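May, bench 2, start 7:40

Carried over from last entry: tote packing at Skakdale goes to the Bekix cell in two stages. Stage one is the fixed pick (cartons, flat packs). Stage two is everything the day crew still does by hand, including wire basket handling. Notes below are mostly stage two.

**Stage one, status**

- Cell ran 171 cycles before the first stop. Stop was a carton flap, cleared by the operator, restart without a reset.
- Second stop at the infeed. Sensor bracket had crept. Retightened, marked with paint pen.
- Target for handover is 100 cycles per operator intervention, averaged over a shift. Not there on the mixed cartons.

**What changed on the floor**

Before the cell, four people packed and one fed the line. Now two pack, one feeds, one is on the cell and one is on rework. Head count is the same. The rework position is new and has no written procedure. Tiruwork Asfaw is drafting one from what the crew does now, which differs between early and late shift.

Lifting is down. Walking is up for the cell operator, because the HMI is on the wrong side of the guard. 13 steps each way, several times an hour. Moving the HMI needs a longer cable and a half day. Request is in with Crichton.

Two packers asked whether pay grade follows the cell operator job. I don't have an answer. Passed it to Amarachi Balogun, who owns the staffing side. She wants it settled before stage two is announced, and I agree. The rotation sheet should not go up until then.

**Stage two, basket work**

The Flunisier spec treats a basket move as one pick. The packers treat it as at least three: take hold of an end, turn it, set it down square. Time study should split it the same way or the cycle estimate will be short. Spec allows 25 seconds per basket including the turn. I would not commit to that yet.

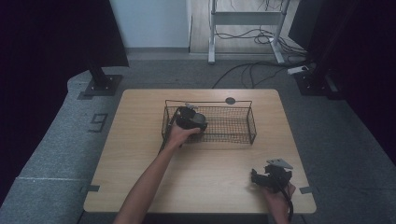
Grip point is the open question. Packers take the top rail by preference and go to the mesh only when the rail is blocked by a neighboring basket. Mesh contact should be a fallback in the program too, with a lower force limit. Ask Flunisier for the limit in writing.

Also open:

- End-of-table clearance. Packers drop the near end first, then slide. Slide distance not measured.
- Bent rails. The crew sorts these out by eye and sets them aside. The cell will need a reject path, and a person to empty it.
- Who signs off on a changed grip point after handover. Currently unassigned.

Tiruwork to walk the late shift through the split at 2:30. I'll redo the infeed check first and log the torque on the bracket.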